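Refurbished Desktop Tower Shells and Parts, Sold by Dilach

Dilach sells used business desktop towers in part-built form, for repair shops, training rooms and people who like to finish a build themselves. Most of our stock comes from office clearances. Each tower is opened, stripped to the level you order and priced by what is left inside. We keep nearly 700 cases on the shelves at the Revton warehouse, and the mix changes every month.
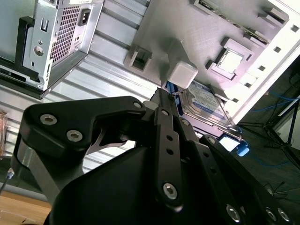
Power supplies stay in the case unless you ask for them out. A supply that has been pulled and put back tends to pick up scratches, and the screws go missing. Check the rear face before you order cords. The usual type has a square-hole vent with a black IEC power inlet beside it, so a standard desktop power cord fits. Cords are not included. If your order is for a bare chassis, write "no supply" in the notes box and we will take it out before packing.

Boards are sold in three levels. Level A is a board with processor and memory. Level B has memory only. Level C is a board with an empty socket, left in the case. Level C is our best seller, mainly to shops that already have a drawer of processors. Tell us the processor you plan to use and we will check it against the board number. We do not mix boards and cases from different makers.

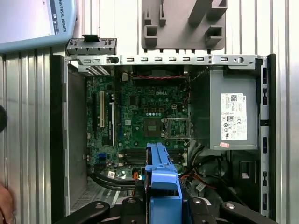

Expansion slots vary by board. Older ones still have a regular PCI slot, useful if you need to keep a particular card running. Newer ones may not. The listing for each batch gives the slot types, and we can confirm by email if you are after something specific.

Drive caddies are sold with the tower or separately in bags of 8. They are matched to the case model, so send the model number from the case when you order spares. Drives are wiped before sale. If you order caddies with drives fitted, the capacity is given on the packing slip.

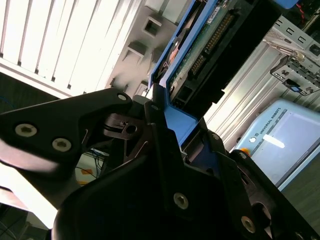 Blue plastic drive caddy with side rails.

Spare caddies ship in a flat carton. The part number for the bag is 157. Returns are accepted on unopened bags only.

Internal cables are left in place on all levels. Graphics cards are listed one by one, and a tower with a card fitted costs more than the same tower without.
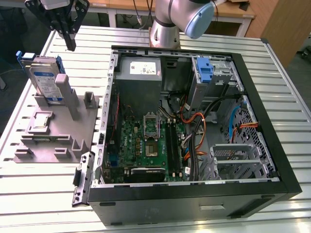
Open tower on its side, graphics card fitted, processor socket empty.

Orders of 11 towers or more go by pallet. Smaller orders go by parcel, one tower to a box. Side panels are packed with the case they came from. Stock list updated 24/04/2026.

Contact Dilach Sales, Revton | Copyright Dilach | Back to top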